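Kelto Assembly Tracker: a year of following parliaments by email
Reviewed by Jyoti Semwal
11/01/2024

Kelto is a subscription service that follows the sittings of national and regional legislatures and sends you what they did. It covers agendas, votes, committee papers and budget documents, and it translates the titles and summaries into English. I cover legislatures for a small newsletter, mostly in places where the official record comes out late or in a form that is hard to search, and I have paid for Kelto for a full year. The subscription is mine and Kelto has not seen this review.

The basic plan lets you follow 7 chambers. You choose them from a list, set the topics you care about and decide whether you want alerts as they come or a single digest each morning. I started with instant alerts and gave up within a week. A chamber in the middle of a budget session can produce dozens of procedural notices in an afternoon, and most of them say that an item has been moved from one part of the order paper to another. The morning digest is much better. It groups everything by bill and puts the votes first.

Coverage

The full list of chambers is long but uneven. Larger parliaments are handled well, with voting records usually available the same evening. Smaller assemblies depend on whatever the clerk's office publishes, and Kelto can do little about that. One regional council I follow puts out its minutes as scanned pages. Kelto lists them, but the text cannot be searched, and the summary says only "minutes published".

The archive is where I have had most value. When a finance bill came up in May I wanted to compare it with the previous two, and I found all three, with the amendments in order, in a few minutes. Doing that from the official site had taken me most of a day the year before. My own archive folder now holds 863 saved documents, and the search inside it is still quick.

Translation

The translations are done by machine and then checked, according to the help pages, by regional editors. Titles are nearly always right. Summaries are less reliable. I asked Renu Gautam, who reads three of the languages I don't, to go through a batch with me. She found that the sense was sound in most of them but that legal terms were treated loosely. "Postponed" and "withdrawn" were mixed up twice, and in one case that changed the story completely. I now check the original for anything I intend to quote. Kelto does make this easy, as the original text sits beside the English one and scrolls with it.

Names of ministers and deputies are a weaker point. The same person can appear under two or three spellings, and each spelling is treated as a separate entry. You can merge them by hand. I have reported this more than once and received a polite reply each time.

Voting records

Where a chamber publishes individual votes, Kelto shows them in a plain table that can be downloaded as a spreadsheet. Absences and abstentions are kept apart, which some rival services don't bother with. Bokwood, the one I used before, counted both as "did not vote", and I had to correct a published piece as a result. Party labels are updated when members change sides, though there can be a delay of several days.

For chambers where votes are unanimous as a matter of course, the table is no use and Kelto leaves it out. It gives the list of adopted decisions and any personnel changes instead. I think this is sensible.

Accounts and security

You can share one subscription between several people, each with their own login, and you can lock a folder so that only named users may open it. Two-step sign-in is available but switched off at the start, and you will find it under Profile and not under Settings. Locked folders cannot be emailed or exported until the owner unlocks them. Thaddeus Achterberg, who edits my copy, was shut out of a draft for an evening before we worked out that the lock had to be lifted on each document as well.
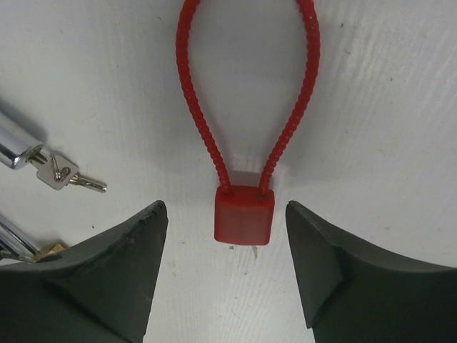
A red cable padlock. Folder locks are set by the account owner.

Price and support

The basic plan costs 1,411 a year in the local currency I pay in, billed in one go. There is no monthly option. The next plan up removes the limit on chambers and raises the number of documents you can save to 4,000, but it costs more than twice as much and I could not justify it. Kirano is cheaper and has a better phone app, but its archive is thin and it has no committee papers at all.

Support is by email only. Replies came within two working days in my case. The person who dealt with most of my questions, Geeta Negi, knew the product well and told me plainly when something could not be done.

Who should buy it

If you follow one parliament and read its language, the official website will probably do, and it is free. For anyone following several at once, I would recommend the basic plan with the morning digest. I have renewed for another year and have dropped the regional council with the scanned minutes from my list to make room for an upper house.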